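4. Recording a parcel task by hand

I set up the Semel arm for sorting parcels last November, and this is the order that worked for me. Read the cautions first — I didn't, and I pinched a thumb.

Caution: Keep the stop button within reach of your free hand the whole time.

1. Put the controller in Teach mode and wait for the light to go steady.

2. Strap on both hand trackers. I pull mine snug, then wiggle my fingers for a bit to see if anything slips.

3. Hold still for 2 seconds so the system can find your palms.

4. Pick up a parcel, turn it until you can see the label, pause, and set it down. Go slower than you want to!

5. Do that for 45 parcels in mixed sizes. Soft mailers count too (Gizella Lakatos skipped them on her first try and had to start over).

6. Press Save, then play back the first 4 recordings before you clear the table.

Note: If you drop a parcel, leave it where it is and press Discard. I tried to rescue a few bad takes and the arm copied every fumble. 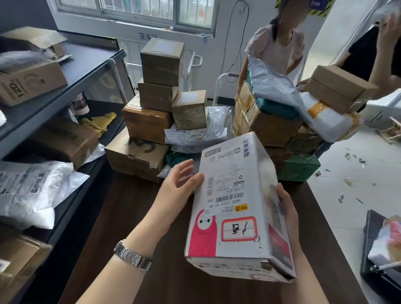 Can I stop partway through and finish the recordings the next day?

Sure, just save first and hold still for the palm check again when you come back.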